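Last updated: June 13, 2023

Speaker notes - Clestham afternoon session, second half

Right, so I ended the first half on the bit everyone argues with me about, which is when a robot should stop and look again. Have a sip of water. Click.

Quick recap for anyone who came in late: we collected 1246 grasps at the Brivarley kitchen, all steered by a person, and trained two policies on them. One sees only the room camera. The other gets the wrist view as well. Same arm, same training time, same everything else.

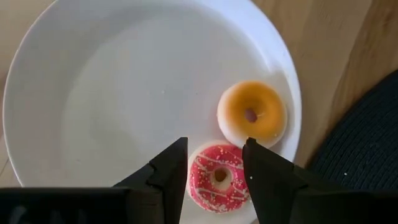
Re-looking is the trick I want to sell you today. The Wróbel method (our name for it, blame the café we wrote it in) makes the policy guess its target afresh every time the fingers get closer, and throw the old guess away if the two disagree. Think about a plate with two donuts nearly touching, one orange, one pinky-red. From across the room they're one blob! From the wrist, with the red one sitting between the fingers and the tip of the right finger overlapping the bottom of the orange one, the choice of target is a lot easier to read.

Pause here, let people look. Then the numbers slide.

We ran 100 trials per policy with close pairs. Room camera only, it picked the wrong item 40 times. With the wrist view and re-looking, 2. I was so pleased I ran the lot again in October and got the same ordering, though I'd like more object types before I shout about it.

Somebody will ask about speed. Yes, it's slower - each re-look costs a short pause, and the Roritz controller doesn't love being interrupted. Skip the timing slide if we're running over, go straight to questions.

Contact: talks desk, Clestham | Copyright 2023 | Back to top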